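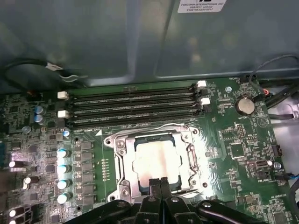
Town Pays to Store 46 Computers It Stopped Using in January

VERNBERG, September 5, 2022 - The town of Vernberg has 46 desktop computers it does not use, does not want and, as of last night, is not allowed to throw away.

The machines came out of the town offices in January, when the clerks got laptops. They went into a rented storage unit on Berkau Street, where they were supposed to spend two weeks. The unit costs $400 a month. The town has now spent more on the room than anyone has offered for what's in it, the top bid so far being $1000 for the lot, pickup included, from a scrap dealer who has since stopped returning calls.

At issue is a town rule that says surplus property must be offered to other town departments before it can be sold, given away or hauled off. Every department has been asked. The library said no. The parks department said no twice. The water department has yet to answer, and under the rule a department that has not answered has not said no.

"We sent them an email," said Noelia Herrero, the town's purchasing manager. "Then we sent them a letter. I've also walked over there. It's across the parking lot."

Reached by phone, a person at the water department said the request was under review.

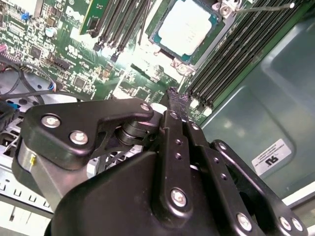
Last night's meeting was supposed to settle the matter. Council member Brisa Villalobos moved to skip the rule just this once and give the computers to the adult school in Praltunby, which teaches a night class in computer repair and would be happy to have things to take apart. The motion drew warm words from all sides, and then the town attorney pointed out that skipping the rule requires a public notice, and that the public notice has to run before the vote. No notice had run. The council voted to run one.

The council then spent 40 minutes on leaf blowers.

Villalobos said afterward that she had not expected to become the computer person. "I ran on sidewalks," she said. 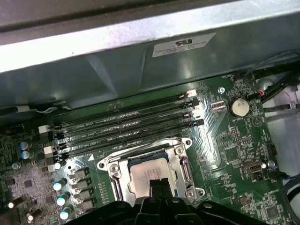

Four memory slots with no memory in them.

Part of the delay, Herrero said, comes from a separate worry over what was left on the old machines. The town hired Mirzaei, a local repair shop, to pull the hard drives and shred them, and that job was finished by spring. The bill has been paid. The shredding certificate has been filed, though a second copy was requested in the summer after the first was filed under "Landscaping."

Residents have been patient, for the most part. One man used the public comment period to ask whether he could just have a computer. He was told he could fill out a form. He asked where the form was, and was told it is online.

The notice will run for two weeks, after which the council may vote, provided the water department doesn't decide it would like some computers after all. The storage lease renews itself in the meantime. 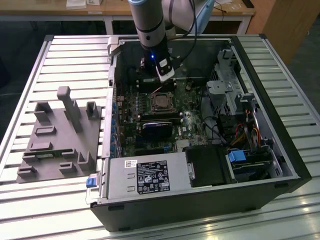

A Dell desktop with the side panel off.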